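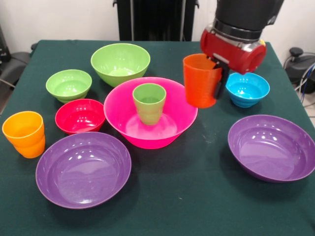 Figure 1. Plastic bowls and cups on a green cloth.

Materials and Packaging, Unit 6: Thermoplastics in Molded Household Goods
Notes posted 9/3/20

6.1 Scope
This unit covers injection molding of thin-walled articles. Blow molding and thermoforming are left to Unit 8. Read the Braverport lab manual, sections on shrinkage and draft, before the practical.

6.2 Polymer classes
A thermoplastic softens when heated and hardens when cooled, and the change can be repeated. A thermoset cures once and will not remelt. Melamine tableware is a thermoset product. Polypropylene tableware is a thermoplastic product. The two may look alike on a shelf and must be told apart by test or by marking.

Polypropylene is semicrystalline. Part of the material packs into ordered regions on cooling, and this packing is the main source of its high mold shrinkage. Polystyrene is amorphous and shrinks much less. A mold cut for one will not give correct dimensions in the other.

6.3 Wall thickness
Keep the wall uniform. A thick section cools last, pulls material inward and leaves a sink mark on the outer face. Where stiffness is needed, add ribs or steps in the wall before adding thickness. A rolled or flared rim also stiffens an open vessel against ovaling.

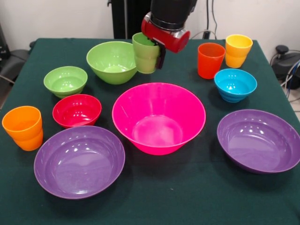

Draft is the taper that lets a part leave the mold. Textured faces need more draft than polished ones. Horizontal bands on an outer wall can act as undercuts, and the designer must choose between a shallow band profile that strips off the tool and a split cavity that opens sideways. The split cavity costs more and leaves a parting line.

6.4 Color
Pigment is normally added as masterbatch, a concentrate in a carrier resin. Some organic pigments act as nucleating agents and change shrinkage, so two colors from one tool may differ in size. Check lid fit in every color.

6.5 Worked case
The Nindora exercise uses a melt temperature of 195 degrees C and a total cycle of 30 seconds. Cooling takes the largest share. Estimate the cooling time for the given wall, then repeat with the wall doubled. Cooling time varies with the square of thickness, all else equal.

6.6 Reading
Montoya data sheets, polypropylene section. Flullwood problem set, items on gate location. The shrinkage table will be needed again in February.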